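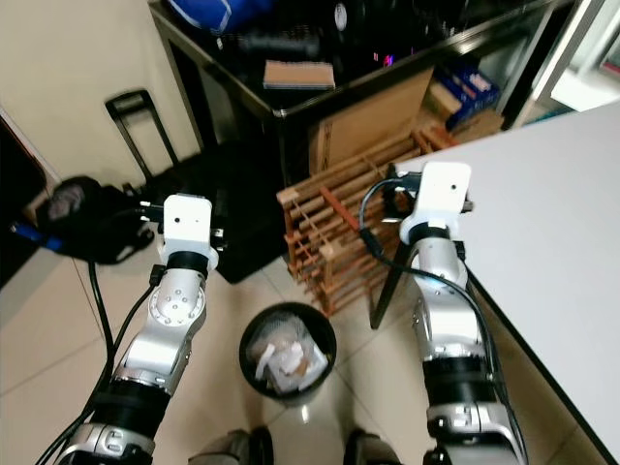

Where does torn cardboard go, the blue bin or the trash?
Blue bin, if it's clean and dry. Greasy or taped-up pieces go in the trash, and so does used tissue.

Clearing out the back room, Galtlow
3 May 2025

Quick write-up of the Galtlow clear-out. Should have been up sooner, sorry, the hall wifi is what it is. We had the room for one morning only. Paid for until noon and the Major delivery was coming right after, so everything had to be off the tables and off the floor by then. Mostly paper. So much paper. Packing scraps, box flaps, tissue from the Vemel glassware order that came back in March and got unpacked in a hurry and then left.

Notes below, in no real order. Captions are short becuase I'm typing this between loads.

The wastebasket
Little round black one with a mesh bag in it. White and tan scraps, right up near the rim in this one. Small basket, small bag, which is fine for paper and hopeless for cartons. Don't try to force a carton in. Flatten it, lean it on the wall by the door, carry them out together at the end.

The wine rack
Brown wood, round dowels and flat slats, standing on the tile behind the basket. One slat is a much redder brown than the rest. I like it. Somebody at Surkach wanted it sanded back to match and I vote no. Rack is staying with us for now, price on it is 81 dollars if anyone wants to come get it. Bring a car with a flat trunk, it does not fold.

The floor
Beige tile, easy to sweep, shows everything. Sweep toward the door. The dustpan lives behind the door now, not in the kitchen, please put it back there.

Tables next.

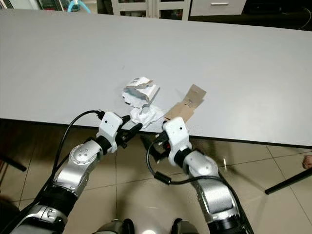

Sorting rule for the tables is one pile per table, close to the front edge, and you clear the pile before you start another. Sounds fussy, saves an hour. Last year we had paper spread over everything and ended up bagging the same stuff twice. The pile on the light gray top is a good mixed one to learn on: ripped white packaging with some gray printing on it, a wad of white tissue, and a torn strip of brown cardboard with a few small holes. That's two bins' worth already. Cardboard strip to the blue bin, small holes don't matter. White packaging too, so long as there's no plastic film stuck to the inside, so open it up and check. Tissue in the basket.

The gray table
Wipe with a damp cloth only. The matte surface picks up streaks from the spray and then you're there all morning buffing it. Cloths are in the kitchen, second shelf, the old blue ones. Not the good ones.

White cabinet, glass doors
Still things on the shelves in there. Leave them. That's for the next session and I have a list going. The white drawers beside it can be done any time, I think it's mostly string and dead pens but have a look before you tip anything out.

What we got rid of
Weighed the paper at the drop-off because Surkach pays us back by weight. 338 pounds, which is silly for one room plus the hallway. Most of that was old catalogs from the hallway, the loose scraps weigh nothing and take up all the space. Full bags go in the hall, tied, not in the kitchen where people trip on them.

What's left
Cabinet. Drawers. The shelf over the sink. And the 600 flyers with the wrong phone number on them, still boxed, still under the stairs. If you want scrap paper for kids or for lists, take a stack, the backs are blank. Whatever is left after the next session goes in the blue bin.

Bags and gloves
Down to the last 2 rolls of bags. Ordered more but bring your own if you have any lying around. Gloves in the tub by the coats, mediums are all gone, there's plenty of large. Cardboard edges are worse than you'd think so do wear them.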